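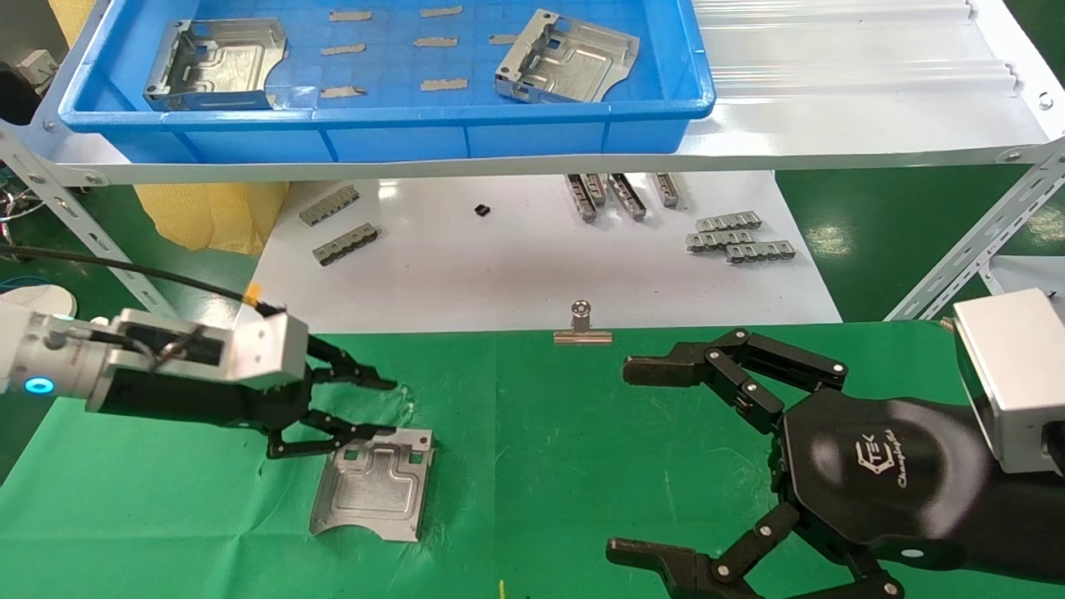

Bench tips for recording assembly examples

Collected by Annelies Riedl, Hiltberg workshop. Last changed May 5, 2024.

Fix the mat to the bench before the first take. If it creeps during a session, the early and late examples no longer agree, and the model learns the drift along with the task.

Start each take with the bracket in a new position. Small shifts and a few degrees of turn are enough. Leave the fingers open until the arm is over the part, then close at one steady speed.

Keep small parts on the white surface and the work on the green. Silver on green is easier to pick out than silver on white, where glare eats the edges.

Wipe fingertips every 8 takes. A film of oil changes the grip — and the change does not show up in the video.

Keep failed grasps, but label them at once. Luzius Pichler stores his in a separate folder named by part, and we now do the same. Discard only takes with a dropped camera stream.

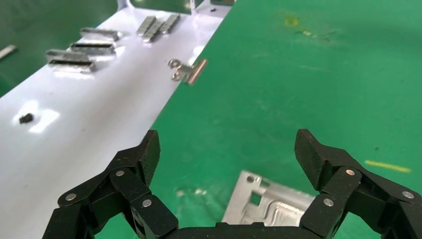 How many takes does one part need?

Plan on 200 for a flat part with one good grasp. Parts that have to be turned over need more, and should be split between two operators so that the model does not copy one person's habits.

Back up before switching off the arms.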